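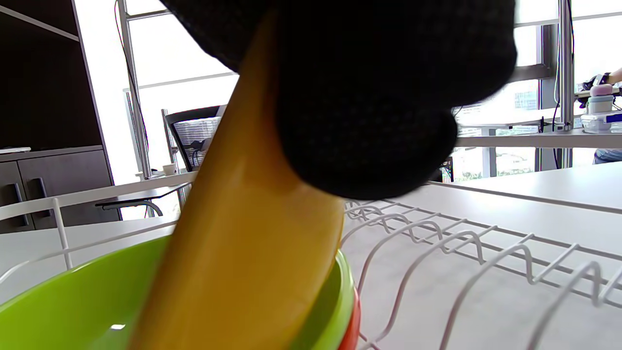
Plates first, everything else after. Start at one end of the rack and work along, don't hop around or you'll end up with gaps too small for anything. Hold the plate on edge and lower it so the rim drops down into the slot - the way the yellow one is going in, next to the green bowl. Wire prongs with a wave to them are a bit forgiving about thick rims, straight ones not so much.

What you need: a rack with slots, a flat surface, a dry towel. Mine is a basic white wire one. No need to spend over 300 on a fancy steel thing, I looked at the Tivwood and the Avero and they hold the same stuff.

Step 1. Scrape, wash, rinse. Hot rinse if you can stand it, dries faster.

Step 2. Shake off the drips over the sink. 2 good shakes.

Step 3. Big plates at the back, all facing the same way. One per slot. Doubling up = wet plates tomorow.

Step 4. Bowls next. They hog space, so give them the end of the rack. Tip them so the water runs out, never flat like a soup bowl on a table.

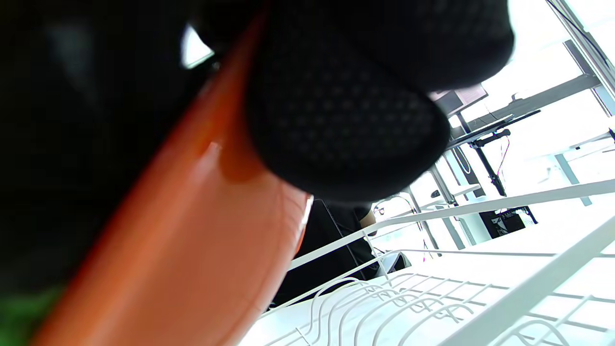 Orange dish, wire rack behind it.

Step 5. Cups and small stuff in whatever is left. Upside down. Forks and knives in a seperate cup, handles down for forks, handles up for sharp knives.

Step 6. Leave it alone for a while. Then wipe the bottoms, thats where the water hides, and put away.

If plates lean and slide: skip a slot between the heavy ones. If they still slide, the slots are too wide for your plates and you want a different rack. Sorry.

Wipe the rack too, once a week. Crud builds up where the wires cross - old toothbrush, dish soap, 5 minutes.

Next up on Natstead: drawers.

Aldana Sosa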